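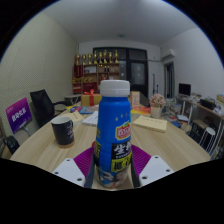

Building Glass: Course Handouts

Handout 2: Solar control film and heat stress in glass

This handout goes with the second talk in the glazing block. Read it before the site visit to Hanstead. The terms used are the same as in Handout 1, and the symbols are not repeated.

Solar control film is a thin coated sheet stuck to a pane to cut the amount of sunlight and heat that passes through it. Of the sunlight that strikes a filmed pane, part is sent back, part passes through and part is taken up by the glass and film together. The three parts always add up to the whole. The third part is the one that warms the pane, and it is the concern of this handout.

A pane in sunlight does not warm evenly. The open middle takes the sun directly. The edge sits inside the frame, in shade, and stays cooler. The warm middle tries to grow and the cool edge holds it back, which puts the edge in tension. Glass is weak in tension, and weakest where the edge has been poorly cut. A heat crack nearly always starts at the edge and leaves it at a right angle. It may then wander across the pane.

Points that raise the risk:
Dark or tinted glass under the film
Wired glass
A deep frame set in heavy masonry
Blinds or curtains close to the inner face
A heater blowing on the pane
Partial shade from a ledge, post or tree
Chips or nicks along the edge

Worked case: the Ellcombe pane

The Ellcombe library has a row of fixed windows facing south-west. Each pane measures 1738 mm by 1335 mm. The glass is clear, ordinary float glass in a sealed double unit, held in a timber frame. The supplier offers two films, Skakska (dark, high uptake of heat) and Rana (silvered, low uptake).

Pane area is 1.738 x 1.335 = 2.32 square metres. Area matters here in two ways. A larger pane has a longer edge, so there is more chance of a flaw somewhere along it, and most film makers set an upper limit on size for each type of glass.

In a sealed unit the film is normally fitted to the room side of the inner pane. Heat taken up there cannot escape easily to the outside, as the gap slows it down. The dark film therefore gives a warmer inner pane than the silvered film for the same sun. Before Skakska could be chosen, the frame depth, the blinds and the edge condition would all have to be checked. Rana is the safer starting point.

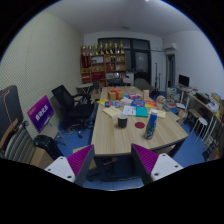 Site survey: what to record

Write down the glass type, thickness and coating for each pane. Treat different panes in the same frame as separate entries. Record which way the window faces, and sketch any shadow that falls on it in the afternoon. Measure the gap between glass and blind. Look along every visible edge with a torch. Where the edge is hidden, enter "not seen" and do not guess.

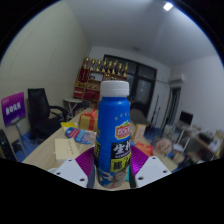

Can heat-treated glass be filmed without a stress check?

Toughened glass stands up to far greater differences in heat than ordinary glass, so the check is often short. It should still be written up, with the stamp on the pane noted as proof of type. The seals of a double unit must be looked at separately.

Reading for the next talk: Handout 3, sections on fixing, drying time and cleaning.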